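8. Juni 2024

Heute wieder um sechs aufgestanden, der Rücken beim Bücken steif, nach dem Duschen besser. Seit Januar mache ich die Übungen für die Lendenwirbelsäule, zehn Minuten vor dem Frühstück, und an den meisten Tagen halte ich es durch. Brücke, Vierfüßlerstand, dann die Dehnung an der Türzarge. Die linke Seite zieht noch, das Kribbeln im Fuß war diese Woche zweimal da, jeweils abends.

Um neun Termin in der Praxis Skenside. Die Therapeutin hat am Kreuzbein gearbeitet und danach an der Hüfte, die offenbar mehr klemmt als gedacht. Beim Vorbeugen komme ich mit den Fingern jetzt bis zu den Knöcheln. Sie will die Abstände auf drei Wochen verlängern. Mir wären zwei lieber, aber ich habe zugestimmt. Die nächste Rechnung geht wieder an die Miltley, die bisher nur einen Teil erstattet hat. Nach der alten Aufstellung sind es inzwischen 1674 Euro, davon habe ich 248 zurückbekommen. Der Widerspruch liegt noch auf dem Schreibtisch.

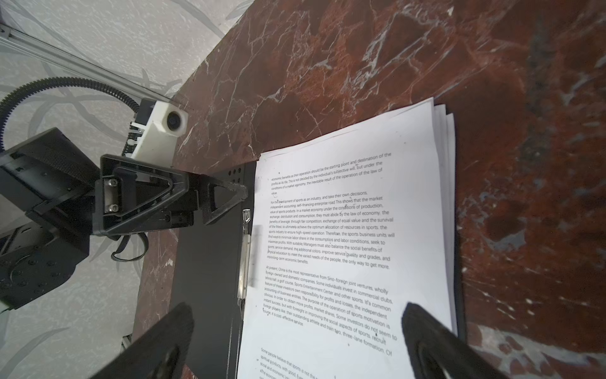 Rotbrauner Marmor mit hellen Adern.

Mittags Suppe von gestern. Danach eine Stunde gelegen, Beine hoch auf dem Hocker, Wärmekissen darunter. Das Gel von Fludico habe ich abgesetzt, es hat auf der Haut gebrannt und sonst nichts bewirkt. Die Tube ist halb voll, kommt morgen weg.

Am Nachmittag spazieren, die Runde am Kanal und zurück, nearly ohne Pause. Bei der Bank nach der Brücke kurz gesessen, nearly 200 Meter weiter fing es an zu ziehen und ließ dann nach. Das Buch von Abernathy über Haltung zur Hälfte gelesen. Das Kapitel über das Sitzen ist brauchbar, der Rest wiederholt sich. Einen höheren Stuhl für den Schreibtisch bestellen, Sitzhöhe vorher messen.

Abends noch einmal gedehnt. Schmerz auf der Skala drei, gestern fünf. Morgen Wäsche und den Widerspruch schreiben.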